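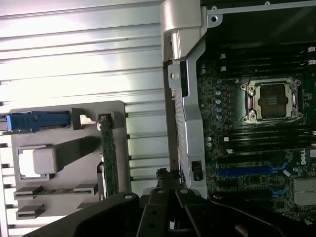 Unit 6: Keeping a parts inventory
Instructor: Liudmyla Dmytriv

An inventory is a list of what you have, where it is, and what it cost. Keep one line per item.

Terms for this week
Reorder point — the stock level at which you order more.
Lead time — days from order to delivery.
Dead stock — items with no use in over 17 months.

Read the Trereck case before class. The shop listed 249 items, and its shelf count did not match.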